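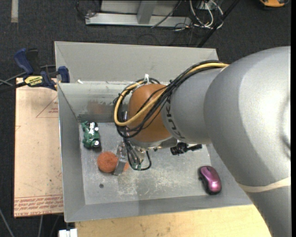

家里那些归不了类的东西，能不能不分拣，一股脑儿倒给你们？有位街坊在留言本上这么问，后面还补了一句，说她已经分了三个周末，越分越多，鞋盒都用完了。

能！就是等着你们来倒的。我先把答案放在最前面，省得有人看不到后面就把东西扔了。

新闻稿：Stiltulden旧物交换铺“杂箱开放日”开始报名
发布日期：4月15日星期四
可即时刊登

我是Stiltulden的店主，铺子里的新闻稿一向由我自己写，所以各位编辑朋友如果觉得啰嗦，请随便删，标题和时间别删错就行。今年的杂箱开放日定在下个月的头一个周末，连开3天，地点还是Treltley旧仓库的一楼，从侧门进（正门那条路在修排水沟，坑坑洼洼的，推婴儿车的朋友千万别走正门）。入场不收钱，带东西来的可以换东西走，没带东西的也欢迎进来翻。

先说说什么叫“杂箱”。我们铺子平时收东西是分类的，书归书，厨具归厨具，衣服要洗干净叠好，电线要绕起来。可是总有一些东西，分来分去没有去处。小孩子的绿色玩具车，进玩具架当然可以，但要是跟它一起来的还有一只粉色外壳、两侧发黑的鼠标，再加一团圆圆的、铁锈橙色的、像海绵一样表面粗粗的东西，那收件的人就要站在那儿愣半天了。拆开放吧，三个架子各走一趟；不拆吧，又没有一个架子叫“玩具、电脑和橙色的东西”。

所以从前年起，我们干脆弄了灰色的长方形金属箱，专门放这种凑在一块儿的零碎。金属箱耐磕，底上划花了也不心疼，随便扔进去，不用垫报纸。一开始我还想着给箱子贴标签，贴了两个礼拜，标签上写的全是“杂”“很杂”“也是杂”，后来就不贴了。

没想到杂箱成了铺子里最热闹的地方。书架那边安安静静的，大家一本一本抽出来看，看完放回去；杂箱这边是弯着腰翻，翻到什么喊一声，旁边的人就凑过来。去年9月那次开放日，我们登记换出去的东西有1,749件，其中一大半都是从杂箱里出去的。说实话，那天晚上我核对登记本的时候，有好几行字完全认不出来，有一行写的是“弯的那个”，我到现在也不知道弯的那个是哪个。

【今年有什么不一样】

场地大了。去年只借了Treltley一楼靠街的半边，今年整层都给我们用，一共400平方米，箱子之间可以留出走道来，不用再像去年那样侧着身子挤了。去年挤得最厉害的是星期六下午，有人抱着一盏落地灯从头走到尾，灯罩一路刮过别人的头顶，大家还挺客气，一个接一个地低头。今年落地灯和别的大件单独放在最里面那面墙边，从侧门进来左转就到。

箱子的摆法也改了。以前是一排到底，前面的翻得底朝天，后面的没人理。今年按来的时间分组，上午收进来的放左手边，下午收进来的放右手边，第二天早上再对调。这个主意是从我们厨房里来的，我家冰箱就是这么倒腾酸奶的，效果还可以。

再有就是新开了一个小项目，叫Aguiar。名字听着挺神气，做的事情特别家常：帮落单的东西找另一半。只有壳没有盖的饭盒、只有一只的手套、少了棋子的棋盘、有鼠标没有接收器的、有接收器没有鼠标的，统统可以登记。我们给每样东西写一张小卡片，挂在绳子上，谁家里正好有那另一半，拿着卡片来找我就行。试办的时候挂出去的卡片里，最快配上的是一只蓝边搪瓷锅的盖子，当天下午就有人从家里把锅端来了，锅里还有半锅绿豆汤，我们就站着喝完了再配的盖子。

Aguiar的卡片在开放日3天里都可以写，也可以提前到铺子里写，笔和绳子我们准备。字请写大一点，拜托拜托，我老花。

【什么东西可以带来】

能放进箱子的，基本上都可以。玩具车、积木、拼图（缺片请注明，缺很多片也请注明），鼠标、键盘、计算器，发夹、纽扣、针线盒，杯垫、开瓶器、冰箱贴，没拆封的海绵、刷子，叫不出名字但是看着还有用的东西。

最后这一类我要多讲两句。很多人不好意思拿叫不出名字的东西来，觉得连自己都不知道是什么，怎么好意思给别人。别这样想！我们杂箱里最抢手的就是这一类。去年有一个木头的小玩意儿，中间带孔，一边还有槽，三个人围着猜，有人说是卷毛线的，有人说是夹面包的，最后拿走它的那位说不管是什么，挂在钥匙上正合适。

电器类的请自己先试一下，能用的写“能用”，不能用的写“不能用”，没试过的写“没试过”。三种我们都收，只是会分开摆。带电池的玩具，电池请先取出来，我们收过一辆会自己叫的消防车，半夜叫了一宿，把楼上住户叫醒了，我第二天提着水果上去道歉。

有些东西今年还是不收：药，开了封的食品，刀具，油漆，汽油味很重的工具，还有活的东西。活的东西包括盆栽，我知道盆栽很可爱，但仓库里光线太差，放3天下来叶子都耷拉了，看着难受。想换盆栽的朋友请等秋天，到时候在院子里办。

【怎么换】

换的规矩很松。带一件来，换一件走，不比大小也不比价钱，一个纽扣换一台收音机也可以（真的有人换过，给收音机的那位挺高兴，说家里早就腾不出地方了）。带来的东西多、想拿走的东西少，那就先记在本子上，2个月以内到铺子里来换都算数。空着手来的朋友也可以拿，最后一天下午开始，杂箱里剩下的随便拿，袋子请自己带，我们的袋子去年全被拿光了，连我装午饭的那只都没了。

翻箱子的时候有几件小事请大家帮忙：翻完了别把东西立在箱沿上，容易掉；小零件如果掉在箱子角落里，不用抠，喊我一声，我有一根长夹子；小朋友个子不够高的，请大人抱起来看，别让孩子踩在箱子边上往里爬，金属边有点硌。看中了又拿不定主意的，可以放到门口的“想想架”上，想一顿饭的工夫，回来还没人说要，那就归你。

对了，还有人问能不能预留。不能，预留了就没意思了。

【关于修和洗】

从Urkska来的修理小组今年会在仓库二楼的楼梯口摆一张长桌，帮大家看看小毛病，轮子松了、拉链卡了、按键按下去弹不起来之类的。他们不收工钱，零件另算，大多数时候零件也就是一颗螺丝。桌子只有一张，排队请耐心一点，旁边有长凳和热茶，杯子请自己带。

修理小组让我转告各位，玩具车的轮子如果只是缠了头发，回家用小剪刀剪一剪就好了，不必专程排队。他们上次一个下午剪了多少头发，我就不形容了，毕竟有的报纸是早饭时候看的。

至于洗，凡是硬的、能擦的，带来之前请擦一遍。我不要求擦得发亮，摸着不黏手就行。毛绒的请洗了晒干再来。实在来不及洗的，仓库后面有水池，有刷子，自己动手，晾衣绳也拉好了。

【为什么还要办】

铺子里常有人跟我说，现在谁还缺这些零碎呀，想买什么第二天就送到家门口了。我也买，我家门口的纸箱也不少。可是翻杂箱跟买东西是两码事，买东西得先知道自己要什么，翻杂箱的时候你根本不知道。我自己从杂箱里翻到过一把量米的小勺，正好跟我家米缸里丢了的那把一样大，用到今天。还翻到过一副扑克，少了红桃七，我拿硬纸板画了一张补上，牌友们一看背面就知道我手里有红桃七，这个毛病到现在也没解决。

我喜欢的也就是这些。一辆小车和一只鼠标，在谁家里都不会这么摆，放到一个箱子里，过来过去的人都要看两眼。有的孩子看上了车，有的大人看上了鼠标，两家站在同一个箱子前面聊起来，原来住一条街。

【时间和报名】

开放时间：3天都是早上九点半开门，下午五点关门，中午不休息。
收东西的时间：每天上午开门到下午三点半，再晚我们来不及摆。
地点：Treltley旧仓库一楼，侧门进。
报名：来逛不用报名。要带整箱东西来的，请提前到Stiltulden铺子里说一声，或者在门口的本子上留个电话，我们好安排你错开时间卸货。
推车：侧门口有两辆小推车可以借，用完请推回来，别停在坡道上。

想来帮忙摆箱子的朋友，开放日前一天下午过来就行，穿不怕脏的鞋，晚饭我做，大概率是面条，加什么浇头看菜场当天有什么。

各位编辑、记者朋友如果想来拍照或者聊聊，请挑上午，下午我嗓子一般已经哑了。采访不用预约，到了侧门喊一声，我多半正弯着腰在哪个箱子里找东西。

媒体联系：Stiltulden旧物交换铺，铺子里每天下午有人接电话，星期一休息。电话没人接就是在搬东西，请过一会儿再打。

补充一条：去年有人把自家的伞放进杂箱，以为是伞架，结果被换走了，换来一只闹钟。闹钟还在我这儿，伞主人如果看到这篇稿子，请来领，走得挺准的。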